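Fumudton's four-day school week: the sums still don't add up

Parents in Fumudton will learn before the end of October whether the town's schools are to close one day in every week from the new year. The council's consultation shut on 3rd October, and 2552 replies came in, which the council has called "a ringing show of interest". Interest, perhaps. The questionnaire never asked whether people wanted the change.

It asked instead which day they would prefer to lose, whether they would like clubs to run on that day, and how they had heard about the plan. A box at the bottom was marked "other comments". I filled mine in, ran out of room and carried on down the margin. Several neighbours tell me they did the same, and we shall see how marginal notes are counted.

The plan comes from Tanabe, a consultancy hired in the spring to look for savings. Its report runs to 55 pages, most of them charts, and it says a four-day week would cut heating, cleaning and bus costs while leaving pupils with the same number of taught hours. The other four days would simply be longer. How much longer depends on which page you read. One table has the youngest children finishing at half past three, and another has them still in class at ten past four.

Noboru Sugawara, who wrote the report's main chapter, told a public meeting at the library that families would "quickly build new routines". He was asked what a parent who works five days is meant to do with a six-year-old on the fifth. His answer was that the market would respond. Pressed on who that meant, he named Zastis, the firm that already runs the breakfast club at two of the schools, and said it was "keen to talk". I'm sure it is. A place at its holiday club is beyond many families here as it is, and I have seen no promise that the closed day would cost any less.

Then there is the bus saving, the largest single figure in the report. The school buses are run by Pradar under a contract with 3 years left on it. A woman at the back of the meeting asked whether the council could pay for fewer days before that contract ends. There was some whispering at the top table, and the reply was that this was "being looked into". You might think it would have been looked into before the saving was printed in bold on page two.

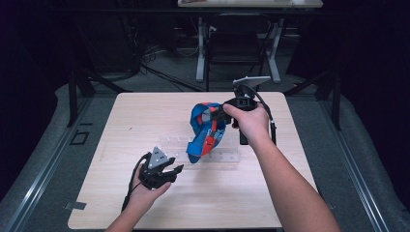 Supporters of the plan point to teachers, and they have a fair case. Two schools in the town have struggled to fill posts, and a shorter week might well draw people in. But the report offers nothing firmer than a survey of staff who were asked if they would like a day off – a question with a fairly safe answer. It has little to say about dinner staff and classroom helpers, most of whom are paid by the day and would lose a fifth of their wages. They get one paragraph, near the back, under "further matters".

The council says no decision has been made. It also says that new timetables are being drawn up "so that schools are ready", and the letter sent home last week asks parents to "begin thinking about arrangements". Both statements may be true, though it is hard to see why anyone would draw up timetables for a plan they might drop.

Councillors will vote later in October at the town hall. The meeting is open to the public, but questions must be sent in writing beforehand, and each person may send only one.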